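Single-use cutlery in takeaway orders: a study of two shared residences in Clerside

Module project report, Environmental Management, Year 2

Background

Takeaway meals in Clerside are normally supplied with cutlery whether or not the customer asks for it. The cutlery is usually a wooden fork or a pair of paper-wrapped chopsticks, placed in the bag with a napkin when the order is packed. Where the meal is eaten at home, these items compete with reusable cutlery that is already in the kitchen. A proportion is used once and thrown away, a proportion is thrown away unused, and a proportion is kept in a drawer.

The council's waste guidance for Clerside places wooden cutlery in general waste. It is too narrow for the sorting line used for paper and card, and food contact rules it out of the wood stream at the household recycling site. The food waste contractor does not accept it either. Every piece supplied with a meal therefore ends up in the same bin, however it has been used.

The aim of the project was to find out what happens to supplied cutlery after delivery, and whether changing the default at the point of ordering would reduce the quantity supplied. The work was carried out in April in Vorby House and Riren Court, which are let mainly to students and recent graduates. Both have shared kitchens and a common bin store.

Previous work

Most of the published work on cutlery opt-outs deals with delivery platforms and uses order data. It generally finds that customers stay with whichever option is already selected. It says less about what is done with the items after they arrive, as platforms have no record of this. Two earlier student projects in the department looked at bin contents in residences, but neither separated cutlery from other packaging.

A related body of work concerns household stock. Kitchens shared by several people tend to hold more cutlery than is needed on any one day, and the stock is mixed: sets are split when tenants leave, single pieces are left behind, and replacements are bought without reference to what is already there. This matters for the present study. If residents could not find reusable cutlery when a meal arrived, the supplied items would be serving a purpose and removing them would shift the problem elsewhere.

Method

The study had three parts: a questionnaire, a kitchen check and a change to the order form at one takeaway.

The questionnaire was given to residents of both buildings and returned by 44 people. It asked how often they ordered takeaway meals, what cutlery came with the most recent order, what they had eaten it with, and where the supplied cutlery was now. Questions about the most recent order were preferred to questions about usual behaviour, which respondents tend to answer in general terms.

The kitchen check was carried out with the agreement of the people using each kitchen. Drawers, pots and draining racks were looked at, and a note was made of whether a full place setting could be put together without washing up. Cutlery was recorded by type only. Chopsticks were treated as usable if a pair of similar length could be found, whether or not the two were the same colour or pattern.

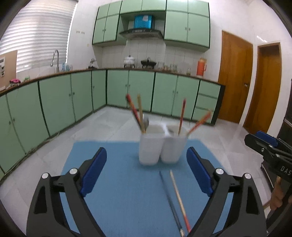 Why were shared kitchens studied when private flats would have been simpler?
Shared kitchens were chosen for two reasons. They receive more takeaway orders per household than private flats in the same part of Clerside, and responsibility for the drawer is spread across several people, so unused items tend to build up. A private flat would have given a clearer record of who did what, but far fewer orders over the study period.

The third part was carried out with Lui, a noodle takeaway close to both buildings. The owner agreed to change the paper order slip and the telephone script so that cutlery was left out unless requested. The change ran for two weeks. Staff marked each slip to show whether cutlery had been requested, and the slips were collected at closing time. The fortnight before the change was used as the comparison period. Slips were already being kept for the accounts, and the cutlery supplied was taken to be one set per main dish, which was the standing instruction to staff.

Orders from outside the two residences could not be separated reliably, as many customers collected in person and gave no address. The results for the order slip change therefore apply to all of Lui's customers and cannot be set directly against the questionnaire.

Results: questionnaire

Most respondents had ordered a takeaway meal within the previous fortnight. The great majority reported that cutlery had been included in the last order, and only a small number remembered asking for it. Several did not know, and said that the bag had been opened by someone else.

Of those who had received cutlery, more than half had eaten with cutlery from the kitchen. The reasons given were mostly practical. Wooden forks were described as rough, or too short for a deep container. Supplied chopsticks were considered acceptable by most of those who mentioned them, though splinters were a common complaint. Respondents who ate in their own room were more likely to use the supplied items than those who ate in the kitchen. This seems to be related to distance from the drawer and to the need to carry things back for washing.

Unused items were most often kept. When asked why, respondents said they might be useful for packed lunches, for guests or for trips. Few could recall having used a stored set in this way. A smaller group threw unused items away immediately, usually with the rest of the bag and without unwrapping them.

Results: kitchen check

In nearly every kitchen a full place setting could be put together at the time of the visit. The exceptions were kitchens visited late in the evening, where most of the forks were waiting to be washed. Spoons and knives were seldom short. Teaspoons were short almost everywhere, but these are rarely needed for a takeaway meal and were left out of the analysis.

Chopsticks were present in most of the kitchens and were the least uniform category. Wooden, plastic and metal types were found together. Sets had been mixed over time and single sticks were frequent. Under the pairing rule given above, mixed sticks of similar length still counted as usable, and this rule had a noticeable effect on the outcome. If only matching pairs had been accepted, a number of kitchens would have been recorded as unable to provide for more than one person.

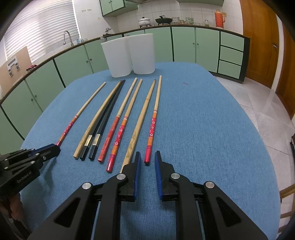
The choice of rule was checked by asking residents whether they would themselves eat with an unmatched pair. Most said that they would at home, and fewer said that they would offer one to a guest. On this basis the looser rule was kept for the main results, as the orders in question were largely meals eaten alone or with other tenants.

Stored disposable cutlery was found in the majority of kitchens. It was generally at the back of the drawer or in a carrier bag on top of a cupboard. Wrapped sets outnumbered loose ones. In one kitchen at Riren Court the stored items filled a drawer that had been set aside for tea towels.

Results: order slip change

Requests for cutlery during the trial were low. Most orders left without it, and the quantity of chopsticks and forks used by the takeaway fell accordingly. The owner reported that a box of wrapped chopsticks which would normally have been emptied in the first week was still in use at the end of the trial.

Three complaints were recorded. Each came from a customer who had collected an order at lunchtime and expected to eat it away from home. Staff dealt with these by handing cutlery over the counter. After the second complaint the owner placed a pot of wrapped sets next to the till, and items taken from this pot were not marked on the slips. The later figures therefore understate the amount of cutlery supplied to lunchtime customers. Evening orders were mainly delivered and are unlikely to have been affected.

Packing time was not measured. Staff thought that orders were slightly quicker to pack with cutlery left out, although checking the slip took some of this time back.

Discussion

The questionnaire and the kitchen check point in the same direction. For meals delivered to the two residences, reusable cutlery was usually available and was usually preferred. The supplied items had little practical function in these cases, and storing them delayed disposal without preventing it.

The lunchtime complaints show that this does not extend to all orders. A customer eating on a bench or at a desk has no drawer to go to. A default that depends on the type of order would deal with most of this difference: cutlery left out of deliveries unless requested, and a direct question put to customers who collect. It would need no new equipment and could be written into the existing slip.

Cost was discussed with the owner in general terms. Wrapped chopsticks are cheap when bought by the box, and the saving on a single order is small. The owner was more interested in storage space, which is limited behind the counter.

Limitations

The respondents were mainly young and living in shared housing, and the findings should not be applied to family households without further work. Questionnaire answers depended on memory. Kitchens were visited once each, so the check shows availability at a single time of day. The order slip trial was short and had no control takeaway, and the weather was warmer in the second half, which may have reduced evening orders.

The pot of wrapped sets at the till was a change to the method part of the way through the trial. In any repeat, items taken from the counter should be recorded, for example by comparing the stock at opening and closing.

Recommendations

Takeaways serving mainly residential customers should leave cutlery out of delivered orders by default. Collected orders should be handled with a direct question at the counter. Residence managers at Vorby House and Riren Court could include a line on cutlery in the moving-in leaflet, together with the existing notes on bins. Existing stocks of wrapped cutlery in the kitchens could be gathered in one place and used for events in the common room before any more is bought.

Further work could look at sauces and napkins, which are supplied in the same way and were mentioned by respondents without being asked. The order slip used at Lui and the questionnaire form are included in the appendix.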